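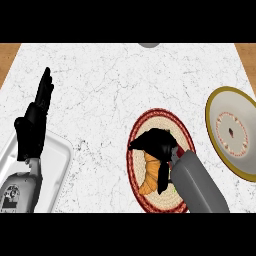 Kordale kitchen handling data
Progress report to Provudia, second reporting period
4 May work package summary – submitted May 4, 2026

1. Status

Work package 2 covers the gathering of simulated demonstrations for two-handed food handling on a kitchen counter. It is on schedule. Work package 3, the first training runs, has begun with a partial set and is reported only briefly in section 5.

At the close of the period the store held 1,438 episodes that passed review. A further 257 were recorded and rejected. Rejected episodes are kept in a separate store with a reason code, as agreed at the last review, and do not count towards the target.

2. Scene and task set

All episodes use the same base scene: a marble-topped counter, a round woven placemat, a tray to the left and round gold-rimmed tableware to the right. The food item changes between episodes. Current items include a croissant and a red item with a green tip, which is filed under "produce, stemmed". The two were chosen early on as they ask for different grasps. The croissant is long and curved and is normally taken from above with the fingers over its back. The stemmed item tapers, and operators are free to choose between the body and the tip.

The task instruction is given in words at the start of each episode and stored with it. Three wordings are in use per task. We had planned five, but the extra two were near copies of the others and were dropped.

Food starting positions are drawn at random within the placemat. Tray and tableware positions are fixed for now. Moving them is planned for the next period.

3. Recording

Operators drive both arms through the Climar control rig. Joint positions, hand commands and the head view are written at the same rate and share one clock. Episode length is capped at 120 seconds. Anything that reaches the cap is rejected automatically.

Most tasks in this package need only the right hand. The left is held in a raised rest pose, fingers together, and its joint values are recorded as for the active arm. We considered leaving them out to save space. They were kept, as the later two-handed tasks will start from the same pose and the model should see it from the beginning.

The head view is stored with black bands at top and bottom, which bring it to the square input used in training. The bands reduce the useful area, and items near the lower edge can be partly lost when the hand works close in. Two options are under test: a slightly lower head angle, and a second view from the wrist. The lower angle costs nothing in storage but takes in less of the far side of the counter. A choice will be made before the two-handed tasks start.

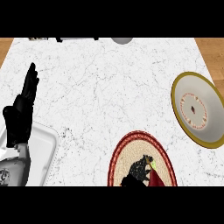 4. Review and rejected episodes

Each episode is replayed once by a reviewer who did not record it. The reason codes for the rejected set are, in order of frequency:

Item dropped and not recovered
Time cap reached
Hand passes through item or counter (contact fault)
Wrong item or wrong target for the instruction
Recording gap

Contact faults accounted for 58 of the rejections. Nearly all came from thin parts of an item being pinched between fingertips, where the contact shapes in the scene were coarser than the visible surface. The shapes for stemmed items were rebuilt by our partner Malý in the middle of the period. Episodes recorded before the rebuild have been replayed against the new shapes, and those that no longer held were moved to the rejected store.

Drops are a different matter. Some reviewers passed an episode where the item was dropped and picked up again, others did not. The written guide now says that a recovered drop is accepted and tagged. The tag lets us train with or without such episodes.

5. Early training

One model has been trained on the accepted croissant episodes, mainly to check that the files load and that the clocks agree. They do. No success figures are given here; the test positions overlap with the training positions and any number would flatter the model. A held-out set of positions has been drawn up.

6. Spending and risks

Spending is in line with the plan. Storage is slightly over, owing to the rejected episodes being kept at full size. We propose to reduce these to half resolution after six months and ask for Provudia's agreement.

The main risk is operator time. The two-handed tasks are slower to record and need more practice runs before episodes are usable.

7. Next period

Move tray and tableware positions between episodes
Settle the head angle or add the wrist view
Record the first two-handed transfers
Report results on the held-out positions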